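Astedby puts its gripper money on the table, all 2646 dollars of it

September 7, 2024

I went in expecting to write three sentences on this one and go home. A shared workshop buying some equipment is usually a line in the minutes. But the Astedby workshop has been arguing with itself since March over how to spend a pot of 3000 dollars, and now that the purchase list is up on the door, I find I have opinions (sorry in advance).

The short version: the workshop is buying a second set of hand-held grippers, a proper supply of cables and a box of test items, for a total of 2646 dollars. It is not buying a robot arm. The arm has been pushed to next year's budget, and even then it has a question mark next to it.

If you've followed the Toft project at all, you'll know the plan is to teach a machine to handle soft household things: bags, cloths, covers, anything that flops. The people on the project do the job themselves first, with the grippers in their hands, and the recordings go toward training the arm they'd like to own someday. So you can get quite a long way before you need the arm, and that was the argument that won in the end.

It didn't win quickly. There were two quotes on the wall when I visited in the spring, one from Clakar and one from Dravumau, and both had been written on so heavily that you could hardly read the prices. Clakar's was for the grippers and mounting parts. Dravumau's was for a small used arm, with setup and a day of training thrown in, and it came in under the 3000 as long as you didn't plan on plugging it in, fixing it or giving it anything to pick up. I liked the arm! Everybody liked the arm. It would have looked great at the open evening. But the money would have been gone by the time it came out of the crate, and the group had already had one year of owning a machine it couldn't afford to run.

What changed the mood was a sheet somebody drew up with the hours on it. The one set of grippers is booked for 32 hours a week, and people have been turned away or have come in late at night to get their turn. A second set fixes that right now. An arm wouldn't, as the recordings still have to come from somewhere.

The rest of the list is less glamorous and I enjoyed it a lot more than I should have. There are spare cables, which got their own heading. There are replacement pads for the gripper jaws, and a second work board so that one can be set up while the other is in use. And then 70 dollars for laundry bags, dish towels and pillowcases, bought at the regular store. I asked if that was a joke and got a fairly stern answer: test items wear out, zippers go, and last time they were all coming out of people's own closets. Fair enough. My own closet has been raided for worse causes.

I stayed for a session, and it's slow, careful work, with a lot of people breathing through their noses. Zippers are the hard part, I'm told. The pull is tiny and the fabric around it gives way as soon as you touch it, so what takes you or me a second with bare fingers becomes a real job with a pair of jaws. 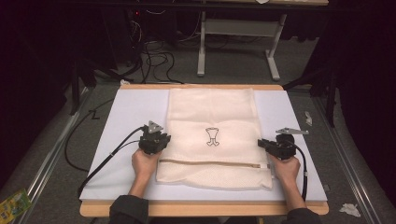 Photo: Toft project, Astedby

A mesh bag like this one is pretty much the standard test now, and I can see why. The cloth wrinkles up next to the zipper, and the little white pull sits right at the end where you have to come at it from the side. I had a go myself (they let me, which was nice of them) and I'd put my performance at somewhere near a bear in mittens.

Back to the money, though. Take the 2646 from the 3000 and there's a bit left over, and that's the part still being argued about. One camp wants it held back for repairs. The other wants it put toward the arm straight away, to show that the arm is really coming. I'm with the repairs people. The workshop has never got through a winter without something giving out, and when that happens with no cash in the drawer, everything stops while someone passes a hat. If it were up to me I'd write "repairs" on an envelope and hide it.

I do have one complaint. The list has no line for storage, and with a second set coming I don't know where it's meant to live. The shelf by the door is full. When I raised this I was told it would be "looked at," and I've been around Astedby long enough to know what that means – boxes on the floor until spring.

Clakar has said the grippers will ship in two batches, with the mounting parts first. The Dravumau quote has been kept on file, and the company was decent about it and offered to price the arm again next year. By then the group should have a much better idea of how heavy the things it wants to lift are and how far it needs to reach, two questions that, as far as I could tell, had never been written down before the quote came in. They're on the sheet now, in red marker.

The full list is on the workshop door and there's a copy at the front desk. Comments go in the box underneath. Booking slots for the second set will open once it has been unpacked and checked, and if you're already on the waiting list you don't need to sign up again.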